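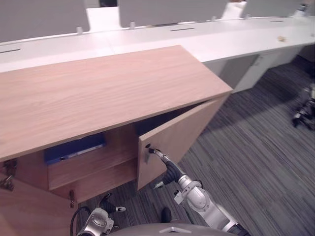
*Opening a cabinet door with the right gripper at Drasesine in Cerkbridge. Photo: Drasesine*

# Drasesine opens Burkano, a planning service for companies that want to buy their first two-armed robot

**CERKBRIDGE, October** - Drasesine, a supplier of robots for offices, archives and light storage work, is opening a new planning service under the name Burkano. The service is made for companies that would like to purchase a two-armed robot but do not yet know what they should write in the budget. It is offered from this month to customers of any size, and it can be ordered without a later obligation to buy equipment from Drasesine.

Burkano consists of a site visit, a trial with the customer's own furniture and materials, and a written cost plan. The cost plan covers the robot itself and also the items that are often forgotten in a first request for money: spare gripper fingertips, a charging place, changes to furniture, staff training, insurance, and the working hours of the people who will look after the machine.

"When a customer calls us, the first question is always the price of the robot," said Pascal Rieger, head of customer planning at Drasesine. "I understand this question very well. But the price of the robot is the easiest number in the whole plan, and I can give it on the telephone. What I can't give on the telephone is the price of making the robot useful in a certain room, with certain cabinets and doors."

## Why the planning starts with a cabinet door

The trials in Burkano use small and ordinary tasks. Opening a cabinet door is one of the first. For a person it is a movement without any thought. For a robot, it brings together many things which later appear in the costs.

A door can be taken by its handle or by its edge. If it has no handle, or a handle that is too flat, the gripper must work at the edge, and the fingertips must be slim enough and must not damage the surface. A door also swings on a curve, so the arm needs free space beside the cabinet. When the door has opened, one arm may have to keep it in position while the other arm reaches inside for a folder. This is a main reason why customers with many closed cabinets ask for two arms, and it is also a reason why a cheaper machine with one arm can become the more expensive choice after the furniture has been changed for it.

The height of the shelf matters too. A folder that lies flat at the back of a compartment is more difficult to take than a folder that stands upright at the front. In some offices it is possible to solve this with a new rule for how folders are put away, and the customer saves the money for a special gripper. In other offices the rule would disturb the daily work too much, and then the gripper has to be in the budget.

"I have seen a request where the robot was described on many pages and the furniture was described with one word," said Rieger. "The word was 'standard'. We went there, and the doors opened in the wrong direction for the place where the robot had to stand."

## What the customer receives

The service begins with a worksheet of 20 questions, which the customer fills in before the visit. The questions ask for plain facts: the width of the aisles, the kind of floor, the direction in which doors open, who has the keys, when the room is used by people, and what happens today if the task is not done on time. No technical knowledge is needed to answer them.

After the worksheet is returned, a planner from Drasesine visits the site. Measurements are taken and typical objects are chosen for the trial. If the furniture can be moved, one piece is brought to the Drasesine workshop in Cerkbridge. If it can't be moved, the trial is done at the customer's site outside of working hours.

The written cost plan follows 14 days after the end of the trial. It has these parts:

- **Purchase.** The robot, its grippers, the charging equipment, and delivery to the room where it will work.
- **Room and furniture.** Changes to doors, handles, shelves, thresholds and power outlets, with a note for each change that says if it is required or only recommended.
- **People.** Training, supervision in the first months, and a named position in the customer's company that will be responsible for the robot.
- **Running costs.** Wear parts, service visits, software support, insurance and electricity.
- **Tasks not recommended.** A list of the tasks that were tested or discussed and that should stay with people for now.

The last part was added after talks with purchasing departments. They explained to Drasesine that a plan with only positive results is difficult to defend in an internal meeting, and that a clear limit helps them to get the other tasks approved.

## Buying or renting

Each cost plan compares a purchase with a rental contract of 12 months. The comparison uses the same tasks and the same hours for both, so that the two results can be read side by side. At the end of the rental the customer may return the robot, continue the rental, or buy the machine with a part of the paid rent taken off the price.

Drasesine generally advises a rental to companies that plan to move, to renovate, or to replace their furniture in the near future. A purchase is advised more often when the room is stable and the tasks have been the same for a long time. The company also asks its customers to keep a reserve inside the first budget. This reserve is meant for changes that become visible only when the robot is in daily use - for example a different fingertip material, a second charging place or a stop for a door that opens too far.

"Please do not hide the reserve under another name," Rieger said. "Write it in its own line. A finance department will accept a reserve when it is explained. It will be much less happy with an extra invoice in the middle of the year."

## First experience at Engelhardt

The service was prepared together with Engelhardt, a records and office services company that is a long-standing customer of Drasesine. Engelhardt wanted to know if a two-armed robot could bring folders from closed cabinets to the work desks in the evening, so that they are ready for the staff in the morning.

The original request at Engelhardt contained the robot, the delivery and a short training. The plan made with Burkano added the changes to the cabinets and the hours for supervision, and it removed a second set of grippers that was not needed for the tasks. In total the plan was almost 14 percent higher than the original request. Engelhardt approved it in this form and decided for the rental contract.

Engelhardt has also changed the order of its purchases. The company had intended to buy new cabinets in the year after the robot. Now the cabinets will be selected first, with a test of the doors by the robot before the furniture order is signed. The robot will then be delivered when the cabinets are in place, and no money has to be spent for adapting furniture that would soon be replaced.

## Advice for the coming budget round

Many companies close their equipment budgets toward the end of the year. For those who can't complete a full plan before this time, Drasesine offers a short form of Burkano with the worksheet and a telephone meeting, but without a trial. The result is a price range for the main parts of the plan. It should be used to hold a place in the budget and is not suitable as the basis for an order.

Drasesine gives the following recommendations to companies that are preparing a request now:

1. Describe the task before the machine. Write down what is taken, from where, and to which place it is brought.
2. Photograph each type of door, drawer and shelf in the open and in the closed position.
3. Ask the people who do the task today. They know which door sticks and which folder is too heavy.
4. Speak early with the department that is responsible for the building, especially about power outlets and evening access.
5. Decide who may stop the robot, and include the training of this person in the costs.
6. Ask every supplier for a trial with your own objects, and ask what the trial costs if you do not buy.

The sixth point also applies to Drasesine. Burkano is sold for a fixed fee, which the customer is told before the worksheet is sent. The fee is taken off the invoice if a robot is ordered later. If the customer orders from another supplier, the cost plan remains the property of the customer and may be shown to that supplier.

## Availability

Burkano can be ordered now through the sales office of Drasesine in Cerkbridge. Site visits are given in the order in which completed worksheets arrive. Customers who already own a robot from Drasesine can use the service for an additional room or a new group of tasks, and for them the site visit is included in the existing service contract.

Visitors are welcome to attend a trial in the workshop after making an appointment. They may bring their own folders, boxes or other objects for it.

## About Drasesine

Drasesine supplies, installs and maintains robots for offices, archives and light storage work. The company is located in Cerkbridge, where it has its workshop, its spare parts store and its training room.

## Press contact

Pascal Rieger
Head of Customer Planning
Drasesine, Cerkbridge

The worksheet and the photograph are available from the press contact on request. The photograph may be printed free of charge with the credit "Drasesine".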